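Housedress

A housedress is a loose, washable garment worn at home for chores, naps and the collecting of mail. It usually closes with snaps or a short zipper, and has at least one pocket, traditionally occupied by a tissue.

The style grew out of the plain cotton wrappers of the 1800s. Makers in Cluston sold it by mail in 43 prints, of which 19 were roses. The Medve catalog called it "suitable for callers" — a claim the callers did not always support.

Fabric

Cotton and cotton blends are the most common. Busy florals are preferred, as they hide gravy. Purple grounds came into fashion late and have shown no sign of leaving.

Floral prints on purple grounds

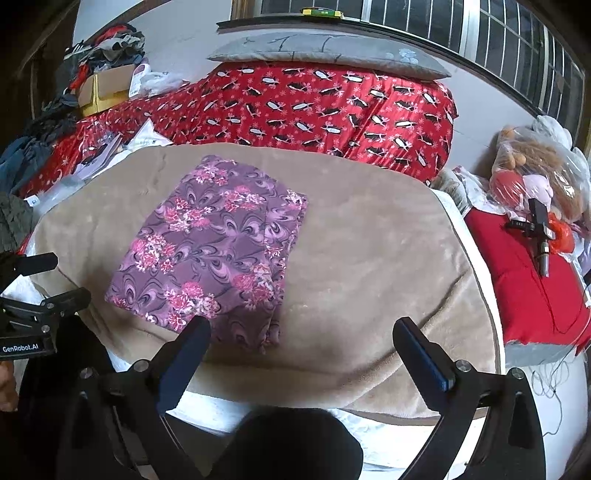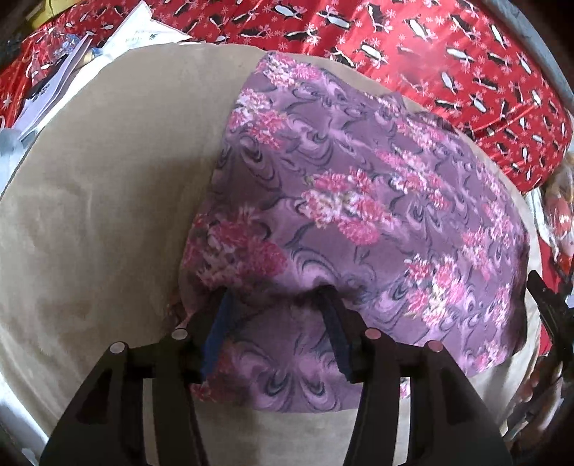 Care is simple. Most housedresses are washed warm and hung up, or left on a chair until needed again. Seams tend to fail first at the pocket, and a garment that has lost its pocket is often demoted to dust rags.

Regional names vary. In Tadness it is a "duster," although no one there has been recorded dusting in it. The town museum owns 256 of them and displays seven at a time, changing them each February.

See also: Apron; Bathrobe; Muumuu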